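Curken white shelving unit with ribbed glass door: review after a winter of use

We bought the Curken unit to get things off the kitchen worktop. The old arrangement was a pine bookcase that had come with us through two flats, and it had started to lean. The Curken was £146 from Jellau, plus delivery, and it arrived in two boxes on the same morning. One of them had a crushed corner but the panels inside were fine.

I had looked at a similar one from Dradel that was slightly cheaper. It had plain doors and the shelves were fixed. A neighbour, Inese Ots, has the Dradel and likes it, but she keeps cookbooks in hers and doesn't need to change anything round.

Assembly

Allow an afternoon. The instructions are drawings only, and the drawings for steps four and five are easy to mix up, as the two side panels look the same until you notice which way the holes face. I put one on the wrong way and had to take it off again. All the screws were in the bag, with two spare. You need your own screwdriver, and a rubber mallet helps with the dowels.

The back panel slides into a groove and is thin. Once it is in, the whole thing stiffens up a good deal. Before that it wobbles, so get somebody to hold it. Mohandas Thomas came over and held mine, and we were finished by half past four.

There is a wall strap in the box. Fit it, especially if you have children. The plug supplied for the wall was no good in our plaster and I used one of my own.

Size and fit

The listing gives the width as 814 mm and mine measured the same. Our floor slopes a little towards the window, and there are no adjustable feet, so I had to pack one side with card. At this price I would have expected feet that screw up and down.

The depth is fine for most small kitchen things. A large roasting tin sticks out. Check your biggest item before ordering, and remember to leave room for your hand to get in behind it.

The door

The door is what sold it to me. The glass is frosted and ribbed, so what is behind it doesn't have to be tidy, and the scalloped top edge makes it look less like office furniture. The hinge was stiff for the first week. It then dropped slightly and needed a quarter turn on the lower screw to bring it level again. It has stayed put ever since.

Fingerprints hardly show on the ribs. Dust does collect in them, though, and a flat cloth skates over the top. An old toothbrush gets it out.

Shelves in use

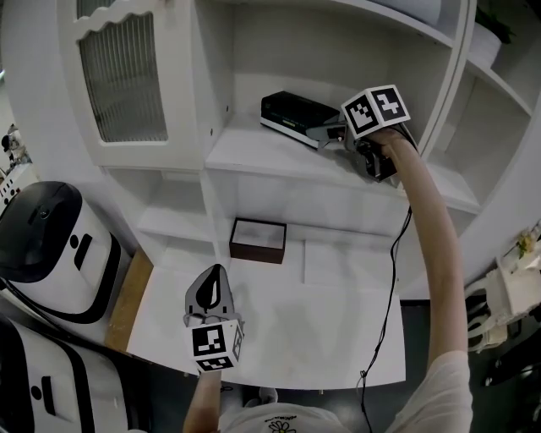 Black box on the middle shelf, small tray underneath, glass door to the left.

I find the middle shelf the most useful, at a good height for boxes that get taken out every day. The compartment below takes a tray with plenty of space over it. The cubby under the door is small, and it took me a while to find a use for it. Tea towels have ended up there, rolled.

The white finish wipes clean with a damp cloth. Turmeric left a faint yellow mark which came off with bicarbonate of soda on the second go. There is one scratch where I dragged a heavy pot, and it shows. I would put felt pads under anything with rough feet.

No sagging so far. I haven't loaded it with tins, and I wouldn't.

Customer service

One shelf peg split in March. I emailed Jellau and got a reply from Emília Procházka the next morning, and four new pegs came in the post without charge. No complaints there.

Would I buy it again?

Yes, for a level floor. If yours isn't level, look for a unit with proper feet. The Malý range has them, but the nearest size was well over our budget and came without a glass door.

Good: the door, easy to wipe down, quick help with spare parts.
Bad: no adjustable feet, poor wall plug, white surface marks if you drag things across it.

Four out of five.

Reviewed by Lenka Štěpánek

Contact us | Copyright, all rights reserved | Back to top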